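Reading the gas meter against outdoor temperature

I have been logging our gas use against outdoor temperature for two winters now, and the numbers are finally good enough to write down.

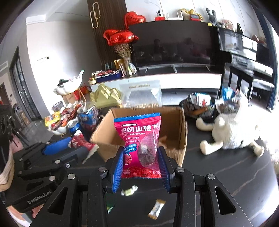 The method is old and simple. Each morning at 7:00 I read the gas meter and write the figure in a spreadsheet. Next to it goes the mean outdoor temperature for the past 24 hours, taken from a logger on the north wall. Plot one against the other and, in a house heated only by gas, the points fall near a straight line. The slope is the heat loss of the building in use. The place where the line goes flat is the outdoor temperature at which the boiler stops being needed, and whatever is left beyond that point is hot water and cooking.

I kept 147 daily readings from the first winter. Days when we were away came out, as did the days when the oven ran for hours. I also dropped the first week, when I was reading the wrong dial.

The first line was steeper than I expected. The energy survey from when we bought the house had assumed filled cavity walls. A borescope through a mortar joint showed that the walls on the street side had never been filled. The survey had also listed the loft as insulated, and it was, except for a strip along the eaves where someone had pulled the batts back to run cable and left them in a pile.

Between the two winters we made 2 changes. The eaves were put right, which cost nothing but an afternoon and a dust mask. Then the street-side cavity was filled by Okoro, a small firm from the next town. I asked them to leave the other walls alone until I had data. They thought this was odd but did it.

The second winter's slope came out 20 percent lower. I can't split that cleanly between the loft and the walls, as both were done in the same August. If I were starting again I would do the loft first and give it a full heating season. My guess from the areas involved is that the walls did most of it.

A few notes on error. Wind matters more than I had allowed for. The points furthest above the line are nearly all windy days, and adding wind speed as a second variable pulled them in noticeably. Sun matters too, mostly in March, when the south rooms heat themselves by noon and the thermostat in the hall stays off. I have not corrected for sun. The indoor set point was the same both winters, and I checked the hall sensor against a second thermometer at the start of each.

I get asked why I don't leave this to a smart meter and an app. I tried the Pereno app for a month. It gives a daily total and a cheerful comparison with "similar homes," but it would not export anything finer than a monthly sum, and it counted the day from midnight while my logger counted from seven. Lining the two up was more work than walking to the meter.

The reason for all this is the heat pump. The quote from Undum was sized from floor area alone. A unit picked that way would have been far too large for us, and an oversized unit cycles on and off in mild weather and wastes power doing it. With a measured slope I could work out the load on the coldest design day and send it over. They revised the size down by one model and the price came down with it. They also wanted radiator outputs, so I measured all of them. Two upstairs will need replacing to run at the lower flow temperature. The rest are fine as they are.

The remaining walls get filled this fall. I plan to start the new log once the boiler has come on 3 days in a row, and to keep it going until the heat pump goes in. The spreadsheet is in a mess, but I will put up a cleaned copy when I have relabeled the columns.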